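8th July. Open day, bench 2

Present: Pravesh Chauke (running the station), Upendo Mfaume (operator log), me. Visitors from Brivness in the morning, Rotich after lunch. Awuor Swai took both groups around the building and brought them to us last.

Task as agreed with Salim in February: sort toy fish from a tray of water into two buckets by color, green to green, pink to pink. Two arms, parallel grippers. The net is an alternate tool and only comes in if a visitor asks about it. Visitors stand back from the bench on the wall side of the tape line. Pravesh holds the stop button for the whole slot.
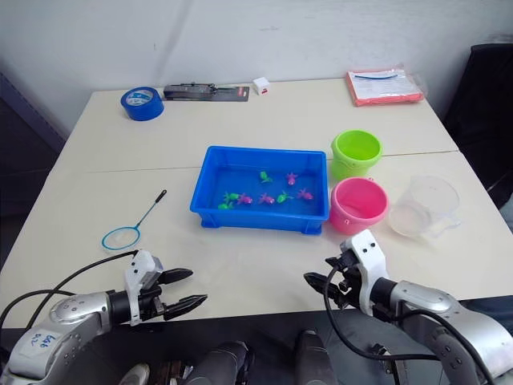

Slot length was 30 minutes per group, and the first one overran by 7. Most of the overrun was questions on grasp force, which I answered badly. I had the figures for the old finger pads and not the serrated ones. Need a printed sheet at the bench next time. Brivness also asked why the buckets are on one side only, when a bucket per arm would look more natural. Both buckets stand to the right of the tray, so anything the left arm picks has to travel across the water to be dropped. Upendo thinks the long carry is useful to show. I would try one session with the green bucket moved to the left and compare cycle times before arguing about it.

Setup notes:

- Water level: keep it shallow. Deeper water lets the fish drift when a finger touches them.
- Fish start positions: scattered by hand, no template. Pravesh wants a template; I don't, for a demo.
- Two-table surface: check height match at the seam before putting a bucket across it.
- Camera exposure locked before the first group arrived. Do not leave it on auto with the blue tray.

Rotich had fewer people and better questions. Violeta Salinas asked what happens when two fish touch and are the same color. Answer given: the planner treats them as separate picks and takes the one with more clearance. She then asked about two touching fish of different colors, and I said the same rule applies, but I have not checked the code path for this. To check.
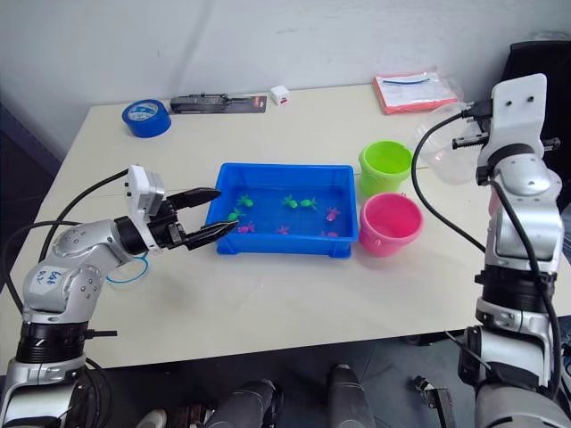
*Left gripper open at the tray, all fish still in the water, both buckets empty.*

Log for the day is 26 episodes, saved under the Dredow folder with Upendo's comments. Episode names still use the old prefix. Rename before anyone copies them.

Open items:

- Force figures for serrated fingers, one page (me)
- Touching fish, mixed colors: read planner code, then test on bench (me, Pravesh)
- Bucket placement trial (Upendo)
- Reply to Peklow, who want the same demo but asked for a shorter slot (Awuor)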